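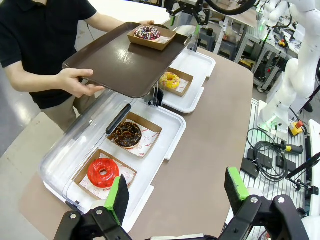
Most papers on food handling still report one number, the share of attempts in which the item reached the tray. I think this number should be dropped, or at least demoted. Our Brundance policy scored 78 per cent on doughnut serving last October, and the figure told us almost nothing about what to fix.

A serving task has at least two separable parts. The arm must deal with the lid of the case, then move a soft item in an open paper box. Failures in the first part hide failures in the second: if the lid is fumbled, the grasp is never tested.
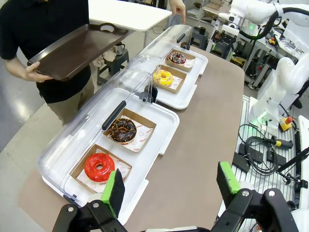
The remedy is dull. Score each stage on its own, starting from a reset state, and publish the counts. We relabelled 1826 attempts this way in roughly 30 hours. Lid errors fell mostly on one policy version; box errors were spread evenly over all of them. More training data would have helped with the former and done little for the latter, where the wrist view loses the near edge of the box late in the approach.

Skokmont's benchmark already allows stage scores but makes them optional. They should be required.

Geetha Pisharody

Comments (2)

Lau: Stage resets flatter the policy. Errors carry over in real use.

Burnari: Agreed, so report both. Was the 78 with or without retries?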